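Ratree Nuchit has been climbing ladders in Laltholm long enough that people wave at her from their porches, and when I caught up with her one January morning she waved back at three before we'd even sat down. She runs the gutter crew at Grurumwood, and she is very fond of gutters.

"Folks look at their shingles and forget what's hanging underneath," she told me, pouring us both more coffee. "I had a house over on the Tavares side with 80 feet of gutter and every bit of it pitched the wrong way. The water just sat there, poor thing."

Her crew cleaned or rehung gutters on 582 homes last year - she keeps the tally in a notebook - and she still likes to go up and look for herself. 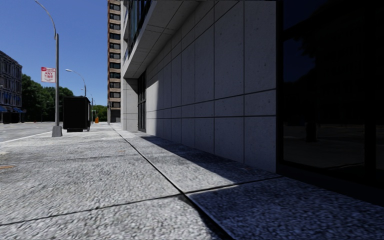
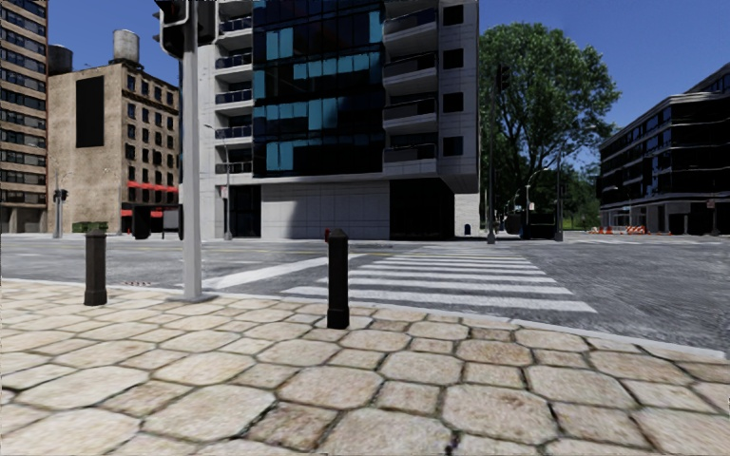 So how often should a homeowner have the gutters cleaned? "Twice a year suits most houses," Ratree said, "late spring and then again after the leaves are down. If you've got pines hanging over the roof, make it three or four."

She charged one family $780 for new downspouts this winter and talked them out of spending more than that on guards they didn't need. "I'd rather come back in 10 years and find them happy," she said, and went off to look for her gloves.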